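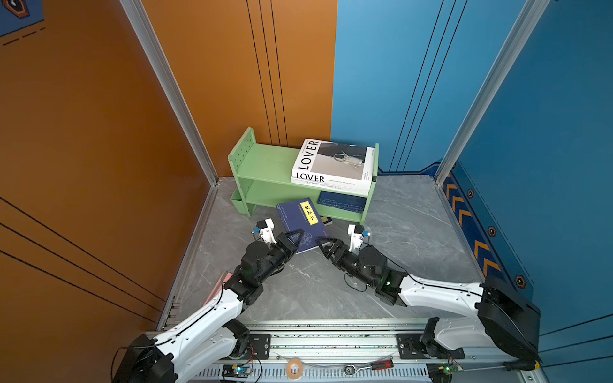 # Two-arm book pickup at an open day: what should visitors see, and how long should a run be?

**Revathi Palaniappan**, August 2, 2018

We have an open day coming up at Zernstead and I have been given the two-arm cell. The task is to pick a book up off the floor of the enclosure and put it on the upper tier of the green shelf. One gripper comes in from the left edge of the book, the other from the right. Both arms are mounted on the same aluminum rail.

Groups will be 6 people at a time, mostly families and a few students. I have two questions:

- Is it better to run the full pick and place, or stop after the lift and explain?
- Does the choice of book matter? I have a dark blue one with a yellow label, plus the ones already on the shelf.

I would like to avoid resetting the cell by hand between groups if possible.

---

**Hüsnü Yüksel**

Run the full cycle. I did a similar demonstration at Zerkham in May and stopped after the lift for the first groups. People assumed the arms had faulted and started to walk off.

On timing, our cycle was 64 seconds at reduced speed. Visitors will watch that once. They will not watch it twice, so talk during the approach and stay quiet while the book is in the air.

The book matters a good deal. A flat book gives the fingers very little edge to work with, and a soft cover bends in the middle when both sides are squeezed. Check these before the day:

1. Cover stiffness. Hardback if you can get one.
2. Contrast with the floor. Dark on gray is fine for the wrist cameras under steady light, but test it with the room lights you will have on the day.
3. Start angle. Ours failed when the book was turned too far from the rail – mark the limits with tape and stay inside them.

For the reset, program the reverse motion as a separate routine. Do not chain it to the first one. You want to be able to stop in between and answer questions. Clear the screwdrivers and the ratchet off the rail too, as vibration will walk them toward the edge.

---

**Armindo Fonseca**

Agree on the full cycle. We had 3 books and let the kids pick which one. Went over well. No idea about the reverse routine, we just put it back by hand with the arms powered down.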